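We use cookies to keep this site running and to remember your preferences. By continuing to browse you accept our use of cookies. Accept | Manage settings

Eating down the pantry before the move

We move out of the Mindton apartment in December, and the new place has one kitchen cabinet where this one has a wall of them. So since the end of summer I have been cooking from what we already own. The rule is that I can buy milk, eggs, bread and fresh vegetables. Everything else has to come off a shelf.

I got the idea from Getachew Tufa, who did it before he moved across the country and saved a good deal on the movers. He told me to write everything down first. I did that one Saturday and ended up with 97 items. I had expected maybe half that. There were four open bags of lentils, all the same kind, and a jar of capers that was older than our lease.

The list lives on paper, taped inside a cabinet door. I tried a spreadsheet and stopped using it after two days. With paper I cross things out while the water boils, and Enda can see what is left without asking me. He is the one who finishes the crackers, so this matters.

I also changed how things are stored. Cans went low, jars in the middle, and anything in a box went where I could see the front of it. Boxes were the worst offenders. I put them in rows to save space, forgot about whatever was in the back row, and bought it again. 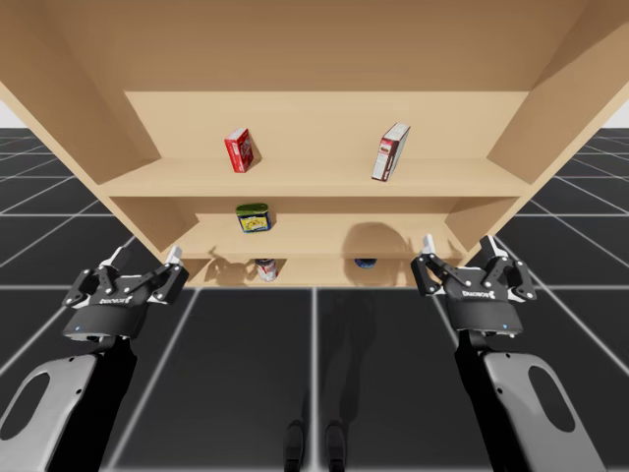 What we ate

Mostly soup. Lentils with canned tomatoes, lentils with rice, lentils with the last of the curry paste. Rice and beans on the nights I got home after seven. I made a pasta bake with three different shapes in it, and the small ones went soft while the big ones were still firm. Next time I would boil them separately or just eat them on separate days.

Baking used up more than I thought it would. I had 700 grams of rye flour that I bought for one recipe and never touched again. Assunta Gatti gave me her cracker recipe, which is flour, oil, salt, water and whatever seeds you have. They take 20 minutes in the oven and keep for a week in a tin. I made them four times and the rye is gone.

Some things I gave up on. The capers went in the trash. So did a bag of coconut flour that smelled like soap. I felt bad about it, but I wasn't going to pay to move it.

Unopened boxes that we know we won't get to are going to the food shelf at the library. They ask for sealed packages with a readable date, so check before you carry a bag down there. I had to bring two things home again.
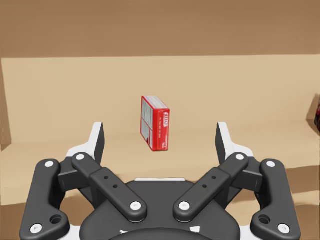
Boxed goods: check the label before you donate.

There are 20 items left on the list. Most of them are tea. I have also got a can of chestnuts and a bottle of plum vinegar, and if you have a use for either one — or both together — leave a comment. I'll be packing the kitchen last, so there is still time to try it.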